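Budgeting for a kitchen robot arm: what to put on the list

The arm is the part everyone prices first and it is seldom the part that upsets the budget. If you are planning to automate small jobs such as making toast or laying out plates, work through the bench, the power and the small parts before you ask for a quote.

Start with the table. Measure the clear surface with the appliances already on it, then allow room for the arm to swing. A table against a wall saves floor space but you lose reach at the back. Check where the socket is and how long the appliance leads are. Loops of flex on the worktop get in the way of a moving gripper, so put cable clips on the list. They cost very little.

Next, the gripper. A plain two-fingered one handles bread and most light crockery. Shallow plates are harder than they look, and a raised rim gives the fingers something to hold. Buy the plates after the gripper, and buy spares.

Brigitta Haslinger, who planned our bench, set aside 2,000 for everything except the arm and spent nearly all of it. The biggest items were the table, a second camera and replacement fingertips. She now keeps 15 per cent back for things that wear out.

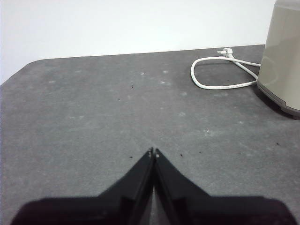
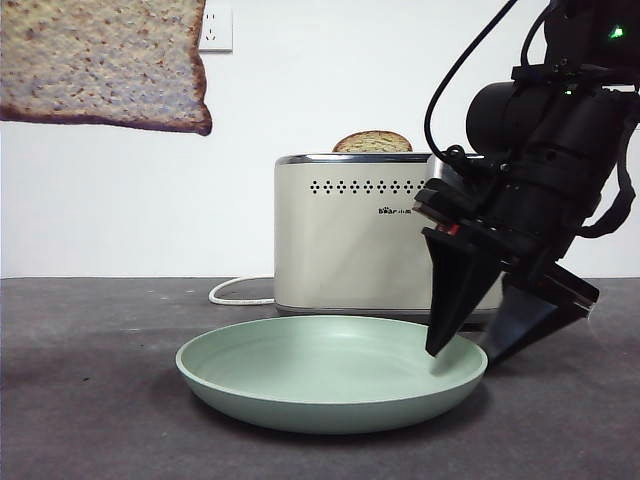 Is it worth paying more for a toaster with electronic controls?
For most benches a basic model will do. Choose one with a wide slot and a lever the gripper can press squarely, and spend the difference on a spare of the same model. Changing to a different toaster later means setting up every movement again, and that takes longer than you would think.

Other points to settle before ordering:

Ask how long spare fingers take to arrive. Our last set from Tivham took 23 days.

Wipe the worktop at the end of each session. Crumbs travel further than the toaster — keep a soft brush in the drawer and a cloth for water marks.

Get the price of a service visit in writing, travel included.

Leave one socket free for a lamp. You will want it by November.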